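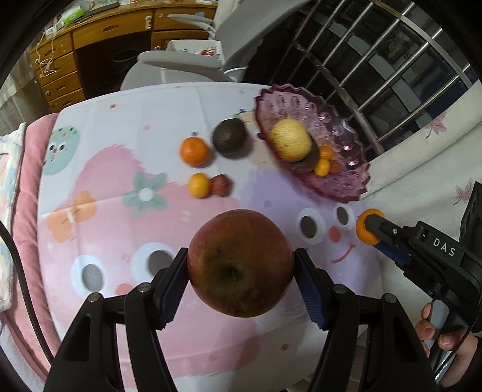

Ridged pads or flat pads for round fruit, two hand-held grippers

Posted in: Grippers and end effectors
Tags: hand-held gripper, finger pads, wrist camera, slip

Natanael Quintana

I am comparing two sets of finger pads on a pair of hand-held grippers, and the results do not agree with what I expected. I would like to know if my test is wrong or my reading of it is.

Setup: two black hand-held grippers, one per hand, both with a camera on the tool. The pads I run now are blue with molded ridges. The other set is flat silicone from Besto, same outline and same bolt pattern, slightly thinner. Objects are mixed fruit, from a large apple down to a tangerine and a few things smaller than that. They start loose on a bed with a printed sheet over it, and the target is a scalloped glass bowl. I chose the bed on purpose, as I want a soft surface that gives when the fingertips touch it.

One trial is a grasp, a lift to bowl height, a hold of 3 seconds, and a release into the bowl. I ran 60 trials per object class for each pad set, 180 in total for each set over three classes (apple, tangerine, avocado).

What I see:

Apple: ridged pads hold it every time. Flat pads let it rotate between the fingers during the lift. It does not drop, but it ends up at a different angle than it started.

Tangerine: the reverse. The flat pads are steady. With the ridged pads the fruit sometimes shoots forward out of the jaws as they close, mostly when I approach from a low angle.

Avocado: no difference I would put in a report.

Second problem. With the apple in the jaws, the camera loses a good part of the area behind it. The tracker we use (Sketunau, default settings) then drifts, and the recorded path for the left tool has small jumps. The right tool with a tangerine in it has none.

Two things I would like answered. Is the ridge spacing too coarse for small fruit, or is this a closing speed problem? And is there a known fix for the view being blocked, short of moving the camera?

Béla Barta

The pad result makes sense to me. A large apple covers several ridges on each side, so you get many contact lines and good resistance to rotation. A small sphere may only touch one or two. If the center of the fruit is not between two ridges, the contact normal points forward and the closing force pushes the fruit out. Flat silicone has no preferred position, so it does not do this.

I would check it before changing anything. Put a thin layer of chalk on the fruit, close the jaws, open them, and look at the marks on the pads. If the marks from the failed grasps sit near the front edge, your problem is grasp depth and the ridges only make it worse. If they are in the middle of the pad, the spacing is at fault.

On closing speed: with a trigger tool it is set by your hand, and it will vary between operators and over a session. Log the jaw width at every frame and take the slope over the last part of the closing. Then plot failures against slope. I did this with a set of Osley fingers in May and found that most of my "pad" failures were one operator closing fast when he was tired. After I took those trials out, the two pad sets were much closer.

For the blocked view, do not use the default settings. Mask the region between the fingers so that the tracker takes no features from the held object. The object moves with the camera, so every feature on it tells the tracker that the tool is standing still. A large apple gives it a lot of those. That explains your jumps better than the loss of background does. A tangerine is small enough that the background wins.

Also be careful with the soft surface. If a fingertip presses down and the sheet shifts, the features on the sheet shift as well. A printed sheet is good texture for tracking, but only while it stays put. Tuck it in or clip it at the corners.

One more point – you have one trial order or a random one? If all ridged trials came first, the fruit in the flat trials had already been squeezed a lot.

ntk_bench

Just go to the Ntuli pads, fine ridges, problem gone. We swapped ours and never looked back. I don't have numbers.

Natanael Quintana

Order was not random, ridged first. I will repeat it in mixed order with fresh fruit.

I did the chalk test on 50 tangerine grasps. Nearly all the marks from the failures are at the front of the pad, so depth is the main cause. When I go in deeper the ridged pads behave, although the fingertips then push into the mattress and I have to come in steeper to avoid it.

The mask also worked. The jumps on the left tool are gone in the two recordings I have reprocessed. The sheet is now clipped.

I have not tried the Ntuli pads. Does anyone have the ridge spacing for them?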